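How to Set Up Force Feedback on the Jilano Desktop Stylus

By Samer Kanaan
8/18/20

41 shares | 6 comments

The Jilano stylus comes with factory settings that work well enough for the demo programs. If you want to press on a virtual surface and have it feel like a surface, you will need to set it up for your own desk and your own hand. Plan on an evening the first time.

You need the stylus and its power supply, a USB cable, a small kitchen scale, and the Prollance control software. A clamp is useful if your desk is slick.

1. Place the base

Set the base on a solid table with the arm facing you. Glass tops and folding tables flex, and you will feel the flex in the stylus. Tighten the clamp until the base no longer moves when you push sideways on the arm. Leave a forearm's length between the base and the edge of the table.

2. Zero the arm

Park the stylus in its socket before you turn on the power. Open Prollance, go to Device, and choose Zero. Don't touch the arm until the light stops blinking. If you power up with the stylus out of the socket, every position will be off and you'll have to start over.

3. Check the update rate

Open the Status page and look at the loop rate. It should stay above 868 with nothing else running. If it drops below 400, walls will feel mushy or start to buzz. Close your browser first, then turn off any power saving mode. On laptops, plug in the charger.

Plug the cable straight into the computer. Hubs cause more trouble than anything else I've run into.

4. Set gravity compensation

Take the stylus out of the socket and hold it lightly at the middle of its range. Turn the Gravity slider up until you can open your fingers and the arm neither sinks nor climbs. Try it again near the top of the range and near the bottom. It won't be perfect in all three places — go with the setting that works best in the middle.

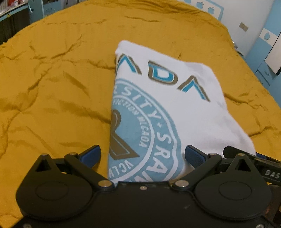
A folded white garment on the bed.

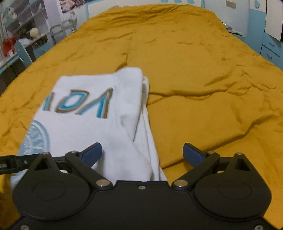

5. Match the force to the scale

Put the kitchen scale under the stylus tip and reset it to zero. In the Test menu, pick Constant Force, direction Down, and start with the lowest value. Write down what the scale shows. Go up one step at a time and write down each reading. Type the readings into the table in Prollance and click Fit.

The scale factor on my unit came out at 2,566. Yours will be different. Don't copy mine.

6. Tune the wall

Load the flat wall test. Set Stiffness low and Damping to zero, then push against the wall slowly. Raise Stiffness until the stylus starts to chatter, and back off two steps. Add Damping a little at a time until a quick tap feels clean. Too much of it makes the air in front of the wall feel like syrup.

Shahla Rostami uses a looser grip than I do and gets chatter at settings that are fine for me. If more than one person will use the stylus, tune it for the lightest hand.

7. Save the profile

Save under a name you'll recognize and write the stiffness value on a piece of tape on the base. Prollance updates have wiped my profiles twice. Repeat steps 2 and 4 any time you move the base. Step 5 can wait until something feels wrong.

6 comments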